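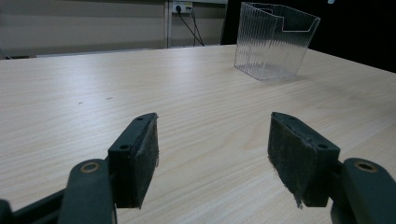
6 min read

Lirlow hand-held grippers (pair), by Prutby
Reviewed by Pei-shan Chou
May 15, 2024

I have wanted to write up the Lirlows since December, when ours came out of the box, and I kept putting it off while I waited to see how the pads would hold up. Well, now I know how the pads hold up! They don't, or the lining on them doesn't, and most of this review is going to be about that. But I want to get some of the good stuff in first, as I really do love using these things.

If you do demonstration work you know the type. You hold one in each hand, squeeze, the fingers close in parallel, and a robot learns from what you did. I've used three other hand-held designs and every one of them made my wrist ache before lunch. The Lirlow doesn't. The squeeze is light and even all the way through, and there's a lovely moment just as the pads meet something where you feel it in your palm before you see it. I can pick up a toothbrush by the neck, turn it over, drop it in a container and be back for the next one without thinking about the tool at all. Li-hua Tai, who is left-handed and had given up on our old pair, did a whole session on her first day with them and then asked who had the key to the room for the evening.

The linkage is the best part. Brass bushings at the pivots, screws you can reach with an ordinary driver, and hardly any side play, even now. I took one finger off and put it back on in the time it took the kettle to boil.

So, the pads.

Each finger ends in a rectangular block, and the inner face of the block has a dark, fuzzy lining stuck to it. It's a good idea. Bare plastic on a smooth handle is hopeless, and rubber grabs so hard that things don't leave the fingers when you open them. The fuzzy stuff sits nicely in between. You get grip, you get a clean release, and it doesn't mark anything.
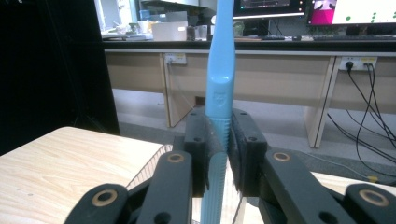 What it can't take is small hard objects pulled sideways, over and over. Our spring task was tidying bathroom things, and that means narrow handles, and that means all of the squeeze goes into a thin stripe down the middle of the pad. You close, you lift, you twist the wrist a little to clear the rim of the box, and every one of those twists is a tiny tug on the edge of the lining.

The first sign was fuzz. Little threads along the bottom of the pad, which I trimmed with nail scissors and forgot about (don't do this, more below). Then the brush started rotating in the grip. I'd pick it up straight and by the time I was over the container it had leaned. I blamed my hands. King-fai Ko blamed the linkage and spent an afternoon measuring it, and the linkage was fine.

What finally gave it away was a bad batch. We record in sets of 60, and on number 23 of one set I opened the right gripper over the container and the toothbrush stayed where it was. It hung there from a strip of lining that had come loose along one side and wrapped over the handle, then it swung and dropped outside the box. I laughed, picked it up and carried on. Looking back through the earlier recordings with Tsung-han Pan that evening was less funny. The strip had been catching things for a while, and I'd been correcting for it with a small flick of the wrist that I had no idea I was doing. A robot trained on that would learn the flick! We threw out the set and a good part of the one before it. 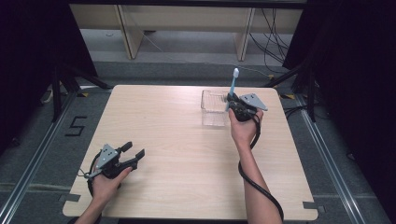

One gripper in each hand, with the toothbrush going over to the clear container.

I want to be fair about how serious this is. With a toothbrush it's a nuisance and some lost data. But Pin-yu Chu's group had been planning to borrow the pair for glass vials, and an object that doesn't let go when you open your hand, then lets go a second later, is a real safety matter with glass. I told her to wait. The same goes for anything sharp or anything with liquid in it. Check the inner faces first, every time, with the fingers fully open and a light on them. From above you mostly see the blocks and their screws and it all looks healthy.

About those nail scissors. Trimming the threads makes the pad look tidy, but it also opens the edge, and the edge is where the peeling starts. On the finger I'd trimmed most the lining came up fastest. If you see fuzz, leave it alone and press along the edge with a thumbnail. If it moves, that pad is finished for careful work.

Re-gluing was my next bright idea. I tried contact adhesive and it soaked into the fibers and set into a stiff shiny patch, so the pad was now slippery in the middle and fuzzy round the outside, the exact opposite of what you want for thin handles. King-fai had better luck with thin double-sided tape, once every scrap of the old adhesive had been scraped off. His pad got through roughly 60 more pick-ups before a corner started to lift. Good enough to finish a day. I wouldn't start one on it. 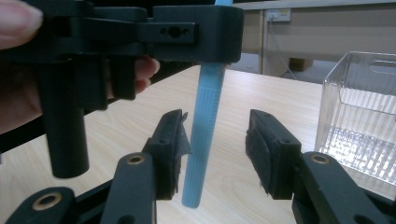 Left pad: a ragged strip of the grip material coming away from the inner face.

Replacement pads from Prutby come in packs of 6, already lined, and they go on with the same two screws, so the swap itself is a pleasure. They're the same lining with the same adhesive, though, and the pack isn't cheap for something that turns out to be a consumable. Nothing in the manual calls it one. The manual has a page and a half about cleaning the bushings, and I have never once needed to clean a bushing!

We also tried a set from Zilley, who make pads for a few hand-held designs. Those have the lining folded round the bottom of the block and pinched under the edge, which is such a simple fix that I was a bit cross when I saw it. They're thicker, so you lose a little of that feeling in the palm I was going on about, and the fingers don't close quite as far on very thin things. No peeling so far. I've had them on one finger pair only, and for less time than the originals, so take that for what it is.

I wrote to Prutby with photos. They answered the next morning, were friendly about it, asked for the batch label and sent a fresh pack without arguing. They didn't say whether the lining is going to change. If they tell me anything more I'll add it at the bottom of this page.

Would I buy the Lirlows again? Yes, and quickly, before anyone could talk me out of it. The handling is that good. I'd order spare pads on the same day, and I'd put a pad check at the top of the session sheet where it can't be skipped (ours now says "open, look, thumbnail" and takes a few seconds per hand). If your work is mostly boxes, cups, folded cloth, wide soft things, you may never see the problem at all. Li-hua used the other pair on towels through the same months and her linings look almost new.

Good: light squeeze, solid linkage, easy to take apart, comfortable for either hand, quick support.
Bad: lining peels at the edge with narrow handles, adhesive doesn't like being redone, pads priced like parts you'd rarely need.
Tested with: toothbrushes, combs, a razor handle with no blade, towels.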